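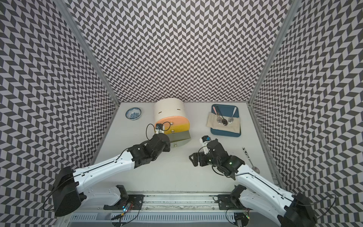

4. Placing and using the bread bin

4.1 Before you start

This section covers the Jiltum countertop bread bin with a front flap. For wall-mounted models, see Section 6.

You will need:
A flat, level surface
A soft cloth
Mild dish soap
A tray for crumbs and sliced bread (any tray with a raised rim)
A small bowl for clips and bag ties (optional)

4.2 Choosing a location

1. Select a surface that is flat, dry and able to carry the loaded bin. The maximum load is 17 lb, including the bin.
2. Keep the bin away from the stove, the toaster and direct sunlight. Heat can discolor the front panel.
3. Leave the space in front of the bin clear. The flap swings toward the user and must be able to open through its full travel.
4. Place the bin with the flap facing you. Check that it does not rock when pressed at either end.

CAUTION: Do not place the bin so that the front hangs over the edge of the counter. Weight on the open flap may tip the bin forward.

4.3 First cleaning

1. Open the flap and remove all packing material from the inside.
2. Wipe the inside with a damp cloth and a small amount of dish soap.
3. Wipe again with clean water.
4. Leave the flap open until the inside is completely dry.

NOTE: Do not put the bin in the dishwasher. Do not use scouring pads on the front panel.

4.4 Opening and closing the flap

1. Steady the body of the bin with one hand.
2. Move the flap slowly until it stops. Do not force it past this point.
3. To close, return the flap to the front panel and press lightly along its full width.
4. Check that no bag or cloth is caught at the hinge.

A flap that stays slightly open is usually blocked by crumbs. Clean the hinge line with a dry brush and repeat steps 2 to 4.

CAUTION: Keep fingers clear of the hinge while the flap is moving.

4.5 Loading

1. Let fresh bread cool fully before storing it.
2. Place whole loaves toward the back and rolls toward the front.
3. Do not stack items against the inside of the flap.
4. Keep the slits in the body uncovered, inside and out.

Set the tray to one side of the bin, outside the path of the flap. Slice bread on a separate board and move the slices to the tray for serving. The tray is not a cutting surface.

4.6 Routine care

Empty the bin once a week and brush out the crumbs. If mold is found, discard all the bread, wash the inside as in 4.3 and dry it fully before reloading.

Check the knobs for looseness at each cleaning. Tighten by hand only. Replacement knobs are listed under part number 914, and replacement flaps under part number 947.

Section revised April 28, 2025. Technical text: Marta Derkach.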